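# Brollus Tree Trunk Guard, 30-inch

Item 2405

The Brollus guard is a vented plastic sleeve that goes around the trunk of a young tree. It protects the bark from string trimmers, mowers, rabbits and winter sun. It opens along one side, so it can be fitted to a tree that is already in the ground.

Use it on trunks up to four inches across. For larger trunks, join two guards side by side with the clips supplied.

## What it helps with

- Bark chewed by rabbits and voles in winter
- Trimmer and mower damage at the base
- Sunscald on the south and southwest side of thin-barked trees such as maple, cherry and linden

It does not treat canker, borers or root rot. If the bark is already split or oozing, leave the trunk uncovered and have the tree looked at first.

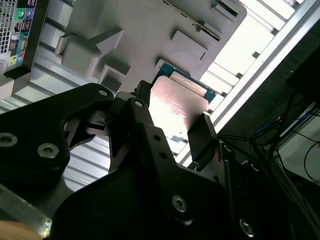
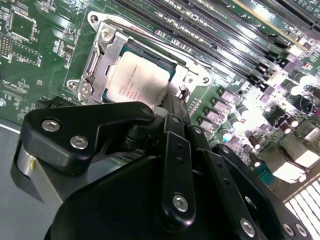 *Processor held in the gripper (first photo) and a processor in the board's socket (second photo).*

## Fitting

1. Pull grass and mulch back from the trunk.
2. Open the sleeve and wrap it around the tree with the vents facing out.
3. Press the bottom edge into the soil. Voles will get under a guard that sits on top of the ground.
4. Close the clips from the bottom up. You should be able to slide a finger between the sleeve and the bark.

Put guards on in November, before the ground freezes. Check them in spring and again in midsummer, and move the clips out a notch if the trunk has filled the space. Wet leaves collect inside the sleeve — shake them out when you check.

In places with deep snow, rabbits can reach bark above the top of the guard. Order the Susden extension collar, which adds 16 inches and uses the same clips.

## Details

| | |
|---|---|
| Height | 30 inches |
| Color | White |
| Clips | Six per guard |
| Pack sizes | Single, 10 or 25 |
| Price, pack of 10 | $57 |
| Fits with | Susden collar, Batden stakes |

White is the only color we stock. Dark sleeves warm up in the sun and are a poor choice for winter use.

## Ordering

Single guards and packs of 10 ship from the Batden warehouse. Packs of 25 are made to order and take longer. Nghiêm Nursery Supply also carries singles at its counter — call ahead in fall, when they sell out.

Unused guards can be returned with all the clips. We can't take back guards that have been trimmed to length.

Page updated December 2018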